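Progress Report: Folalby Field Program, Second Reporting Period
Submitted to the Vedolar Fund, Jan 16, 2023
Prepared by Lenka Pešek, Program Manager

1. Where the work stands

The grant pays for candidate recruitment and campaign staff training ahead of the Folalby county council races. At the close of this period we have 30 people who have signed the candidate pledge form and finished the intake interview. The plan called for the same number by this point, so recruitment is on schedule. Training is behind. Two of the weekend courses were pushed back when the county moved its filing workshop onto the same dates, and we did not want new candidates to have to choose.

Intake interviews are now done in people's homes or workplaces when they ask for it. This takes more staff time than the office interviews did, and mileage claims are up. Fewer people cancel. We would like to keep doing it through the filing deadline.
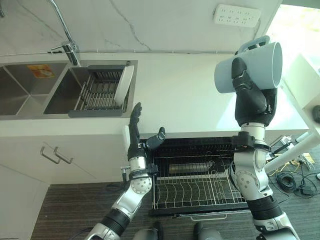
Of the people who finished intake, eight are first-time candidates from the southern precincts, where the last two council races went uncontested. Branislav Říha has been the lead there since August. He spends most of his hours on petition rules, which differ between the incorporated towns and the rest of the county. Two candidates had started collecting signatures on the old form and had to begin again.

2. Staffing

Amedeo Sartori joined as finance and compliance director. He came over from a state senate campaign and has run filings for local races before. His first task was to move all candidate committees onto one reporting calendar. That is finished except for one committee whose bank account is still in the prior treasurer's name.

Kvido Hrnčiar left the field director position at the end of the period to manage a mayoral race. His replacement has not been hired. Vratislav Šimko is covering the job along with his own data work, and the load is too heavy to last past the next quarter. We have interviewed four people and expect to make an offer soon. The salary line in the approved budget is lower than what two of them are asking, and a request to adjust it is in section 5.

3. Voter contact and data

We switched the canvass lists from spreadsheets to Durkis. The move took longer than planned. Apartment numbers did not carry over in the first import, and walkers in the Sethi district were sent to buildings with no unit listed. The lists were pulled, fixed and reissued. Results from that weekend were thrown out and are not counted in this report.

Since the fix, 51 canvass shifts have been completed and logged. Contact rates are better in the early evening than on weekend mornings, and the shift schedule has been changed to match.

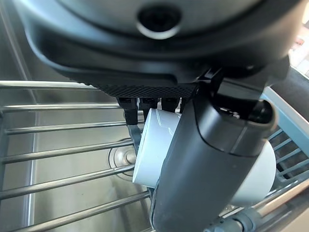
The issue survey went out with the same lists. We have over 200 completed responses. Road repair and property tax assessments come up most often, followed by the hours at the county clerk's office. The responses are shared with all candidates in the program in the same form, without names or addresses. No candidate has been given survey data ahead of another.

4. Problems carried forward

The field director vacancy is the main one. The delayed courses also need new dates, and the room we had used is booked into spring. The community college has offered space on a trial basis, but it requires proof of insurance that our current policy does not cover. Amedeo is getting a quote.

One candidate's residency is being questioned by a sitting council member. The county attorney has the paperwork. We are not paying for legal help from grant funds and have told the candidate so in writing.

5. Requests

We ask the Fund to approve a transfer from the printing line to the salary line so the field director offer can be made. Printing is underspent because two mailings were dropped in favor of canvassing. We also ask to move the training deliverable to the next reporting period with no change to the total award.

Expense detail and the updated staff list are attached. Questions on the budget can go to Amedeo, and all others to me.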